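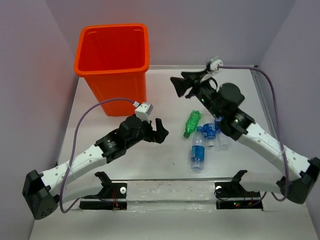
Bottle cell, both arms reaching in, bottles between them, bin at the back left.

Gindero internal support — recording and data tools
Ticket: left wrist camera freezes mid-episode, recorder marks episode as good
Opened by: Keegan Pryor
Assigned to: Malathi Thevar
Priority: high (was normal)
Component: Gukia recorder
Opened: Tuesday, January 12, 2021

What's wrong

Bottle sorting set, two-arm cell, teleop recording. Left wrist camera picture stops updating part way through an episode. Arm keeps moving, joint values keep coming in, right wrist and overhead both fine. Gukia just writes the last left wrist picture again and again until the episode ends, then gives it a green tick and puts it in with the keepers.

Found it by accident. Was scrubbing through an episode to check a grasp label and the left gripper was over the bin in the overhead view and still down by the table in its own view. Went back through the morning's lot and there were 7 like it. All ticked good.

What I expected: recorder notices, fails the episode, tells the operator.
What I got: nothing. No beep, no warning, nothing in the side panel.

Why it matters: these go straight into the training pull tonight unless somebody stops it. Left arm does most of the drops into the bin so the model would be learning the drop from a still picture. Rather lose the morning than have that in.

Tried already
— restarted Gukia. Came back after a bit.
— restarted the whole machine. Same.
— unplugged and replugged left camera at the PC end. Fine for a while, then same.
Not tried: anything at the camera end. Didn't want to touch the mount and lose the calibration.

Log lines from one of the bad ones:
left_wrist: frame wait timeout, reusing previous
left_wrist: frame wait timeout, reusing previous
left_wrist: frame wait timeout, reusing previous
(goes on like that to the end)
episode closed, status ok

Malathi Thevar commented

Have pulled today's folder out of the nightly pull. Nothing from this cell goes to training till this is closed. Don't delete the bad ones pls, need them.

"reusing previous" and "status ok" in the same log is our bug whatever the camera is doing. That's a fallback put in for the odd single late frame. No upper limit on it. Should have had one from the start. Will sort.

But there's still a real fault underneath. Few things I need:
— does it ever happen on the right?
— does it happen with the arms parked, streaming only?
— what's the left arm doing at the moment it stops? Same pose each time or all over the place?

Keegan Pryor commented

Right never, not once that I can find.

Parked: left it streaming over lunch with both arms at home. No timeouts at all in the log.

Pose: will look. Give me a mo.

Keegan Pryor commented

OK so not all over the place. Every one I've lined up against the joint log stops when the left is reaching up and away towards the bin. Not over the bottles, not on the way down. Reaching. Looks like the far end of the stroke, wrist turned over.

So cable? The purple one on the left comes off the camera in a loop and then goes down the arm. Could be the wrist pulls it when it turns.

Girish Bansal commented

Jumping in as I did the cabling on this one. The loop is meant to be there, it's the slack for the wrist. Please don't tie it down tight to the link, we did that on the Rajput cell and it sheared the plug.

If it's stopping at full reach I'd look at the plug where it goes into the camera, not the cable. Those plugs don't latch. Poneck sell a clip for them, we have a bag of the clips, I think in the drawer under the printer. Not sure they all got fitted.

Easy test: stream only, no recording, arms powered, walk the left slowly out to the drop pose and hold it. Then turn the wrist both ways. Watch the log not the picture, the preview window smooths things over and you'll miss short ones.

Keegan Pryor commented

Did Girish's test. Setup kept as it was for the recordings so I wasn't changing two things at once. Left out to the drop pose, right held in over the bottles.
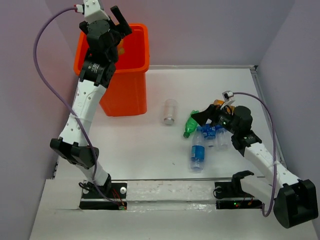 Held at the drop pose, nothing, stream steady. Turned the wrist one way, nothing. Turned it the other way and held — timeouts straight off. Turned it back and it did NOT recover. Had to replug at the PC to get it back. Repeated it, same thing. Slow or fast makes no odds, it's the angle.

So that fits with what's in the episodes. Operators who drop with the wrist turned the other way never get it, which is why Jitendra's episodes are all clean and mine aren't. Sorry for thinking it was his machine login.

Jitendra Pant commented

told you

Serious point though. If we now tell everyone to turn the wrist my way to dodge it, the set ends up with one style of drop in it. Kanchan asked for a mix on purpose. Please fix the plug and leave the operators alone.

Also the stuff in the way matters. With the loose things in the middle of the table I come over the top of them and end up in a different wrist angle than if the table is clear there. So if anybody re-tests, do it with a few layouts, not just one.

Malathi Thevar commented

Agree on both. No operator workaround. Not writing one.

On no recovery after turning back: that's the camera dropping off the bus and our code never re-opening it. Second bug. So for my side:

Bug A: fallback has no limit. Fix: after 4 reused frames in a row the episode is failed and closed, operator gets a sound and a red bar. The reused frames get a flag in the file too, so a single late one can be seen afterwards.
Bug B: camera not re-opened after it drops. Fix: try to re-open between episodes only, never during one. A re-open mid-episode leaves a gap and then everyone argues about whether the gap matters.

Both in a branch now. Need somebody on the cell to install, I'm not in.

Girish — can you do the plug?

Girish Bansal commented

On it. Keegan, park both arms and power down the left before I get there please. Last time it was holding torque and I had to work round it.

Girish Bansal commented

No clip on the left camera. Clip on the right. So that's that.

Plug was seated but I could rock it with a fingertip. Fitted a clip, re-seated it, left the loop the same size, moved the first tie a little further down the link so the pull comes on the cable and not on the plug. Didn't loosen the camera mount. Still run the calibration check before recording, don't take my word for it.

Clips were not in the drawer under the printer. They're in the box with the spare gripper fingers. Have put a label on.

Keegan Pryor commented

Calibration check passes on both wrists, no change worth mentioning.

Repeated the test on the old software first so we know it's the plug and not the patch. Drop pose, wrist over the bad way, held, back, again, faster. No timeouts. Nearly 2 hours of stream and teleop with different layouts as Jitendra said, bottles spread out, bottles bunched up, some lying the other way round. Clean.

Then installed Malathi's branch. Pulled the left plug at the PC during a dummy episode. Got the sound, got the red bar, episode failed. Plugged it back in, next episode opened with all the streams live. Lovely.

One moan: the sound is the same one as "episode saved". With headphones on I took it for a save and carried on moving.

Malathi Thevar commented

Ha, fair. Changed it, pull again. It's a nasty buzz now.

Check script is in the tools folder as well. Goes through a finished episode and compares each camera's pictures one after the next, lists any stretch where they're identical while the joints on that arm are moving. Worth knowing:
— it will NOT flag an arm that's just sitting still, that's normal, one arm waiting for the other happens all the time in this set
— it can't tell a frozen picture from a covered lens. Both come out as "static". Look before binning.
— slow on long episodes. Run it overnight

Kanchan, need a decision from you on the bad ones and on the older folders from this cell.

Kanchan Pal commented

Reading this late, been in the other building.

Bad ones: out of the set. Not trimmed, out. I know the first part of each is fine but a reach with no drop is worse than no episode, we had that with the cups and the arm learnt to stop over the bin and wait. Keep the files in quarantine for Malathi's script tests.

Older folders: run the script over everything from this cell back to when the left camera was swapped. Anything it lists gets looked at by a person before it's dropped. Split between Keegan and Jitendra, and not each checking his own.

Re-record the missing ones in the same layouts if the sheet has them. Keep the mix of wrist angles. If an operator has a habit let him have it.

Can the clip go on the start of day sheet as well. Both cameras, rock the plug, clip on.

Jitendra Pant commented

Added to the sheet. Script is running on the older folders now, first few back are clean apart from 2 listed as static. Looked at both. One is a proper freeze, same pose as Keegan's, gone to quarantine. Other one is fine, arm moving only a tiny bit against a plain bit of wall and the pictures come out the same. Malathi, might want a minimum on the joint movement.

Malathi Thevar commented

Yep, putting a minimum in. Merging the branch to Gukia main once the rest of the older folders are through. Today's good episodes can go back in the pull, quarantine ones stay out.

Rajput cell needs the same plug check, have opened a seperate ticket and put Girish on it.

Status: fix installed, waiting on script run for older folders. Leaving open till Jitendra posts the list.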